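Open day at Karaki: an afternoon with old tape

Posted Apr 23, 2019

I have wanted to see the inside of Karaki for ages. They are the people who read data off tapes that the rest of us gave up on, and once a year they open the doors, hand out visitor badges and let you ask anything you like. I sent in my name in December, heard nothing for weeks, assumed I had missed out, and then got a two-line email with a parking map attached. I printed the map. I still drove past the entrance twice.

If you read my posts on backup drives you know I am a tape person by accident. I inherited a box of quarter-inch cartridges from an old job, bought a used drive to read them, and that was the end of my free weekends. So a building full of people who do this for a living was always going to make me happy!

There were 20 of us, split into two groups. Mine was led by Samira Shboul, who runs intake. She has a very quick, dry way of talking and she walks fast, and I loved her tour. Intake is where the boxes get opened, and she started with the labels. Every tape gets its label photographed before anything else happens, both sides, plus the case, plus any scrap of paper tucked inside. People throw the cases away before sending tapes in, and she would like them to stop. The handwriting on a case is often the only record of which program wrote the tape, and two programs can put the same files on the same tape in completely different ways.

She had a cart of half-inch open reels next to her, part of a job of 664 from one customer, a survey company that had kept them in a basement. I asked what was on them. Seismic readings, mostly, and nobody left at the company who had been there when they were made. What they do have is a ring binder with the record layout typed out, field by field, and Samira held that binder as if it were the treasure. I think it was.

From there we went through to the conditioning room, which was smaller than I had pictured. Tapes that come in from a cold truck or a damp store sit there until they settle to the temperature and humidity of the drive room. For a healthy tape that can be a day. For one that has been somewhere bad it is longer, and they won't be hurried. A man in our group wanted to know if you could speed it up with a hair dryer and Samira just looked at him for a moment and moved on to the shelves.

The shelves deserve a paragraph. Tapes stand on end, never flat in a pile, so that the weight sits on the hub and the tape pack isn't pressed at the edge. I knew that in theory. At home mine are lying in a shoebox. (They were. I fixed it that same evening.)

Then the part I had come for, the baking. Some tapes from the seventies and eighties were made with a binder, the glue that holds the magnetic particles to the plastic, that soaks up moisture from the air over the years. The tape goes gummy, squeals when you run it, and leaves brown muck on the heads. You warm it gently for hours, at 52 degrees Celsius in Karaki's case, and for a while afterward it plays well enough to be copied. Fadi Obeidat looks after the ovens and he was wonderful company. He let us smell a bad reel. It smells like crayons, or a bit like the inside of an old suitcase, and he says he can often pick the sticky ones by nose before they reach the test bench.

He was also careful to say what baking doesn't do. It doesn't repair anything for good. The moisture comes back, and a baked tape that sits around for months will need baking again, so the copy has to be booked before the oven goes on. And not every tape should go in. Some older acetate ones would be harmed by the heat, and he showed us how to hold a reel up to the light to help tell them apart: acetate lets light through the edge of the pack, polyester mostly doesn't. I have been reading about this for years and had never once tried it. It works beautifully with a reel in your hands.

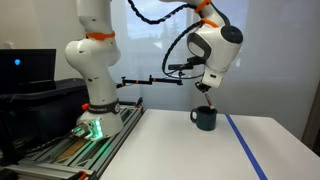
Cartridges get a different welcome from open reels, and the cartridge bench is where Nour Sfeir took over. A cartridge hides its trouble inside the shell. The leader pin can pop loose, or a rubber drive belt in the older quarter-inch type can go slack or stick to the tape, and from outside you would never guess. She opens the shell, checks the belt, swaps it if needed, and closes the thing up again before it goes anywhere near a drive. For practice she uses scrap cartridges from a maker called Ukau, whose shells are very nearly the dark teal of the mug on that white tabletop, which makes them easy to keep apart from customer tapes in dull gray. She let three of us have a go. I got the shell open and the belt off, and then spent an embarrassingly long time getting the new belt on without touching the tape surface.

What struck me was how unfussy her advice was. Don't run a cartridge you haven't opened if it is more than a couple of decades old. Don't try it in a good drive first to see what happens. If the belt breaks in the middle of the tape, stop, don't rewind, and leave it alone until you have the time to do it properly. I asked which belts she buys and she laughed and said whatever turns up, because there are so few sources now, and she tests each batch by stretching one over a jar for a week.

The drive room was the loud part of the day. Fans everywhere, and a wall of drives from what must be every period of tape, most kept going with parts from dead ones. The oldest working drive has been running for 33 years, with two new motors and a power supply that Omar Haddad built himself. Omar is the hardware engineer and he was so plainly delighted to have visitors that our group ran late and nobody minded. He had a drive open on the bench with the lid off and the heads showing, and he ran a blank tape back and forth so we could watch the tension arms swing. You can read as many diagrams as you like, but seeing those arms move to keep the tape at an even pull made it click for me.

He explained stop-and-go, too, which I had always understood badly. A streaming drive wants data at a steady speed. If the computer can't keep up, the drive overshoots, stops, backs up, finds its place and starts again, over and over. It is slow and it is hard on the tape. On reading jobs they copy to a fast disk first and only unpack the files later from that disk copy, so the tape goes past the heads once, start to finish, as smoothly as possible. I went home and changed my own setup the next day. My old scripts were unpacking straight off the tape, poor thing.

Bad spots are logged and not fought over. The software they use, Truklow, notes the block number, marks the gap in the copy and carries on to the end. Only after the whole tape has been captured do they go back for a second or third try at the gaps, with the heads cleaned in between. Maysoun Hamdan, who wrote most of the reports side of it, showed us a map of one tape with the gaps in red. The customer gets that map with the files. I asked whether anyone reads it and she said a few do, and those are her favorite customers.

There was a question session at the end with coffee and some very good date cookies. A few bits I wrote down:

Somebody asked what to put new backups on. Omar said more than one kind of thing, in more than one building, and read them back now and then. He wouldn't name a brand however hard we pushed.

On price, they quote after looking at a few sample tapes from a batch. Send the worst-looking one among the samples, Samira said, or the quote will be wrong and everybody will be cross.

On encryption, if the key is gone, it's gone. They get asked every month.

On magnets near tapes, less of a worry than damp, dust and heat. Fadi's vote for the worst place in a house is the attic.

I also bought a cleaning kit from the little table by the door, made by Gokenar, with lint-free swabs on long sticks. I have been using cotton swabs from the drugstore and picking fibers out with tweezers, so these feel like luxury.

A few practical notes if you want to go next year. Wear flat shoes, the drive room floor has vent tiles. Bring a sweater for the conditioning room and something to write with, as phones have to stay in a locker for part of the tour. You may bring one tape of your own for them to look at, which the email mentions only at the very bottom, and I missed it. The man with the hair dryer question had brought a lovely old reel of his father's accounts, and Fadi gave him a good ten minutes with it.

My quarter-inch cartridges are now standing on end, in order, with the shells dusted. I have ordered belts. The first one I plan to open is labeled "misc 2, probably fine", in my own handwriting, and I'll post how it goes.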